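Ondley Community Meals – second progress report to the Perniseck Fund

Report date: Sep 4, 2020
Prepared by: Ximena Núñez

We are now past the halfway point of the grant. This report covers the work since our first report, what we have spent, and what we would like to change before the program closes. The short version is that the meals side is on track, the cooking classes are behind, and the tea afternoons have grown faster than we planned for.

As the Fund will remember, the program has two delivery areas, Ondley and Pant. Ondley started first and has its own kitchen. Pant works out of the hall and depends on food being driven over, which has shaped most of what follows.

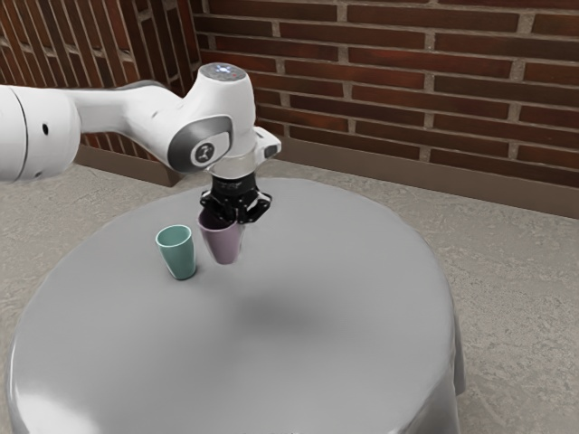
Meals and delivery

We have 124 people on the meal list across both areas. Most get two dinners and a soup each week. The menu was rewritten after the first report, when several people told us the portions were fine but the food was too soft and too bland. Gervasio Maldonado redid the recipes, and we now use less rice, more beans and a lot more lemon. Returned meals have dropped in Ondley. In Pant we can't say yet, as the drivers there only began keeping a return sheet partway through the period.

Delivery in Pant was late on a number of days. The cause was simple enough: one car, one driver and a long loop that went past the same roundabout twice. Eetu Saarela redrew the route and split it in half, with the second half done by whoever is on the early kitchen shift. It now finishes before dark. We expect to look at it again in October when the days are shorter.

Packaging is still a sore point. The trays we bought at the start leak at the corners if they're stacked more than three high. We have switched to a deeper tray with a clip lid, bought through Cukent, and it costs more per meal. We've covered this out of the amount set aside for printing, which we didn't need once the menus went on to a single sheet.

Tea afternoons

These were a small line in the application. The idea was a weekly afternoon where people on the meal list, and anyone they cared to bring, could sit down with a hot drink and talk to someone. We budgeted $800 for the whole program and thought it might go unspent.

It has not gone unspent. Ondley filled its room within the first month and we added a second afternoon. For a good share of the people who come, it's their only regular outing. Pascual Cáceres, who runs the Ondley afternoons, keeps them loose: no speakers, no sign-up, cards if people want them. We tried a talk on power bills and it was well attended, but several regulars stayed away and later said they'd come for the company. Talks are now held on a separate day.
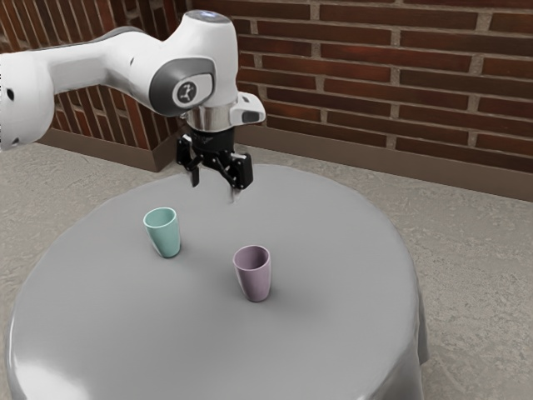 Round table with a grey cloth.

The main costs are milk, tea, coffee and biscuits, plus heating the room. Milk alone runs higher than we allowed for, partly because of a second fridge that failed over a long weekend. We have replaced it with a used one for $200, including the drop-off. The receipt is in the attached folder.

Cooking classes

This is the part that has fallen behind. Four classes were planned in the period and two were held. One was put off when the teacher was sick, and the other had too few names on the list to go ahead. The two that ran were good. People made a lentil soup and a tray of roast vegetables, and took home enough for a second dinner. What we heard afterward was that the classes were too long and started too late in the day. We will run the rest in the morning and cut them to 90 minutes, with the chopping done ahead for anyone whose hands are sore.

We would also like to move one class from Ondley to Pant. The hall has only a two-burner stove, so it would have to be a one-pot meal, but people there have asked for it more than once.

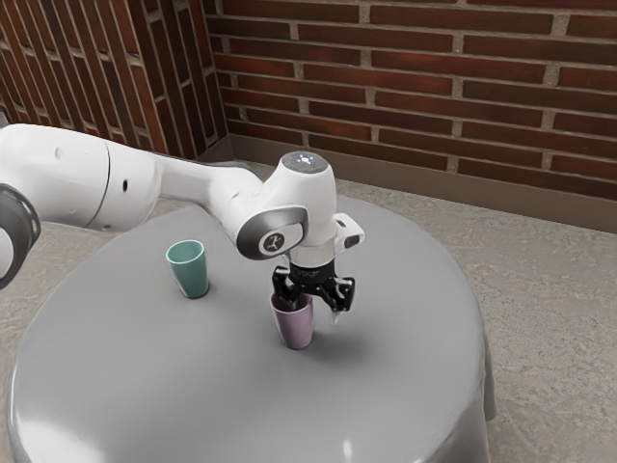
Nahuel Quezada told us that the Pant group would take a shorter class over a fancier one any day, and that he'd rather learn three things to do with a tin of tomatoes than one thing he would never make again. We've passed this on to the teacher.

Spending

Spending is within the approved total. Food is slightly under, thanks to donated vegetables over the summer. Fuel is over, and will stay over until the new Pant route has been running for a while. We're asking for approval to move $50 a month from food to the tea afternoons for the rest of the grant. No extra money is requested.

Before the next report

The Pant return sheets need to be filled in every delivery day so that the two areas can be compared. The remaining classes need dates – the first two are pencilled in for October. We also still owe the Fund a copy of the food safety certificate for the Pant hall, which has been renewed but not yet mailed to us. It will be sent on as soon as it arrives.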